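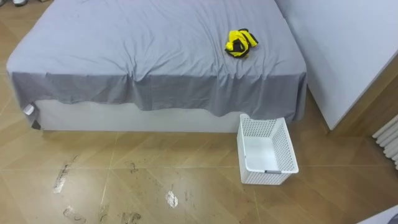
Our project reviewed the Etano tidying kit, a software package and gripper set sold by Niltmont for robots with two arms. We wanted to know if it could pick clothes off a bed and put them in a basket. We kept the task small: one yellow and black garment on a grey sheet, and a white plastic basket on the tiles beside the bed. The kit took us 2 afternoons to install.

2. Grasping

The manual treats cloth as one setting, with a default closing force of 30 per cent. We left this alone for the whole review. Crumpled clothing is harder to plan for than a box — the edges are folded under and the outline changes with every touch. In the software you choose a grasp point yourself or let the kit suggest one. We let it suggest.
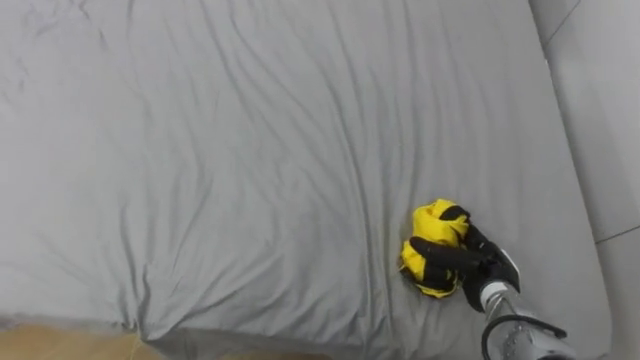
3. Support and cost

The licence costs £836 for a year, with student use allowed. Niltmont answered both of our emails, but the page on cloth still refers to an older menu. We would like to see that fixed before another group uses the kit. The fingers come right up to the fabric, and the settings for this are hard to find (page 23).

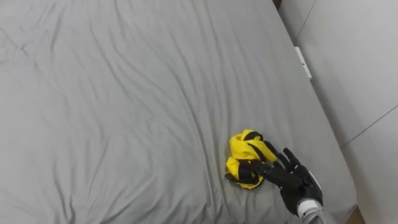 Zakharchenko thought the price was fair for a teaching lab, but would wait for the next version of the manual before ordering.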